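Our August with the Grarkavano Geography Kit: A Homeschool Mom's Review 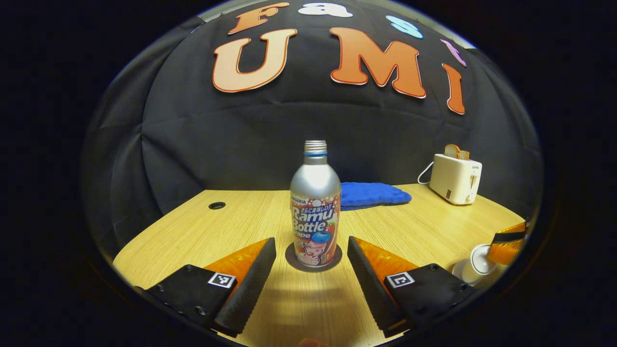

7 min read

I have a confession to make. Geography has been the subject that slides off our schedule every single year. We start strong in the fall with the big wall map and the colored pencils, and by Thanksgiving the map has a corner hanging down and I'm telling myself that looking out the window on the way to Grandma's counts. My kids are 11, 9 and 6, and last spring my middle one told a lady at church that Africa was "next to Florida." So yes. It was time.

I'd seen the Grarkavano kit mentioned in two of the homeschool groups I lurk in, and the moms who liked it REALLY liked it, which usually makes me suspicious. But I had some birthday money sitting there and our school year starts early (we do year-round with long breaks), so I ordered it at the end of July and we used it all through August.

What it is

Grarkavano is a one-year world geography program for a family with kids at different levels. The idea is that you invent a made-up traveler together, and each week your traveler goes somewhere real. You plan the route, figure out the climate, read a story from the place, keep a log, and at the end of the week you "send home" a postcard. The kit was put together by Relu Moldovan, who taught middle school for a long time before writing curriculum, and you can tell. There's a dry little sense of humor in the teacher notes that made me laugh out loud at the kitchen table more than once.

In the box we got:

A spiral-bound parent guide
One student log (extra logs are sold separately, more on that in a minute)
A set of 175 place cards
Two big fold-out maps, one labeled and one blank
A pad of postcards
A sheet of stickers that my 6-year-old found before I did

The place cards are the heart of it. Each one has a country or region on the front, and on the back there's a short paragraph, a map outline and three questions that go from easy to hard. My littlest does the first question, my middle does two, and my oldest is supposed to do all three but negotiates like a lawyer.

How we used it

The guide gives you a four-day week, with Friday left open for catching up or for the postcard. I loved this. So many programs fill up all five days and then you get one dentist appointment and you're behind until Christmas. We did geography right after lunch, when everybody is a little sleepy and nobody wants to see a math book.

Monday is the route. You put your blank map on the table, and the kids work out how the traveler gets from last week's place to this one. Does he take a boat? Cross mountains? My oldest got very into this and started insisting on realistic travel times, so our traveler (his name is Fisent, my daughter picked it, don't ask me) spent most of the second week stuck on a ship and was apparently very seasick.

Tuesday is weather and land. Wednesday is the story. Thursday is the log. A lesson ran us 21 minutes the first time I bothered to look at the clock, and that was with a spilled drink and a bathroom break. On the days the kids got carried away we went a lot longer, and I let them. That's sort of the point of doing this at home, isn't it?

The things I loved

The writing sneaks up on them. My middle child is a reluctant writer and I do mean reluctant — tears over a thank-you note. But a postcard is small! There's only room for a few sentences, and it's from Fisent, so if the spelling is bad we can blame Fisent. By the last week of August she was turning the card over and writing up the sides. I didn't say one word about it. I just quietly put it on the fridge.

The stories are good too. I expected the kind of thin retellings where every folktale sounds the same, and a few of them do, but most have some real flavor. The one with the salt merchant and his awful brother-in-law got requested three nights in a row at bedtime. There's a book list in the back of the guide if you want to go further with library books, and our little branch had more than half of what I looked for.

I also liked that the guide tells you what to skip. At the start of every unit there's a gray box titled "If You Are Having That Kind of Week," and it gives you the bare minimum. I have never felt so seen by a gray box.

The things I didn't love

The one student log. If you're going to sell something as a family program, put more than one log in the box! I ended up ordering two more, and the shipping on them was almost as much as the logs. You could use a plain composition book, and if I had it to do over I probably would, but my 6-year-old wanted "a real one like the big kids" and you moms know how that goes.

The maps are beautiful but they're folded really tightly, and ours started to wear at the creases in the second week. I put clear packing tape on the back. I'd happily pay a bit more for a rolled one.

The answer key is at the end of the guide, with tiny print, and it's organized by card number instead of by week. So you're flipping back and forth while a child stands there breathing on your arm. I finally took a pack of sticky flags and marked it up myself on a Sunday night, and it's been fine ever since, but that's a job I shouldn't have had to do.

And one small one. There's a pronunciation guide for the place names, and it's missing for a bunch of the cards. We ended up looking them up online, which led to watching videos, which led to an entire afternoon of trains in Switzerland. Not a complaint exactly.

How it compares

We've tried two other programs over the years. Mukiretti was the first, back when my oldest was in second grade. It's very pretty and very crafty, and if you have a child who loves to cut and glue you might adore it. For us it was too much prep. I was up at night tracing templates, and what they remembered in the end was the glue.

Then we did Voicu, the workbook, for most of a year. Voicu is solid. It's cheap, you can hand it to a kid and walk away, and my oldest did learn his capitals from it. But it's dry as toast, and there's nothing in it for a little one who can't read yet, so I was basically running a separate class on the side.

Grarkavano lands between those two. There's more hands-on work than with Voicu and far less prep than with Mukiretti. I spend ten minutes on Sunday pulling the cards and reading ahead, and then I'm done for the week.

Who I think it would suit

If you have several kids spread across the elementary years and want them all at the same table, I'd say go for it. It would also work nicely for a small co-op, especially the route planning. I'm trying to talk my friend into doing the Monday lesson together with our two families so the travelers can run into each other. (Her boys have already named theirs and he is, of course, a pirate.)

If you have just one older student, say 13 and up, I'd look at something else. The hardest questions on the cards were fine for my 11-year-old but I don't think they'd stretch a high schooler much. And if your child needs tests and grades you'll have to make your own, there's nothing like that in the box.

Do you need to be good at geography yourself? Nope! I had to look at the labeled map under the table a couple of times while pretending to tie my shoe. The parent notes give you enough to fake it.

Will we keep going?

Yes. We're 17 cards in and they still ask for it, even my lawyer. He's started keeping a running total of the miles Fisent has traveled on the inside cover of his log, and he threw a little party for himself when it passed 1000. My middle one has found Africa. My youngest can point to the ocean and, on a good day, tell you which one.

I'll try to post again after the winter unit and let you know how the tape is holding up. If you've used the South America cards, would you leave me a comment about whether the supply list is as long as it looks? I'm seeing clay on there and I'd like to be warned.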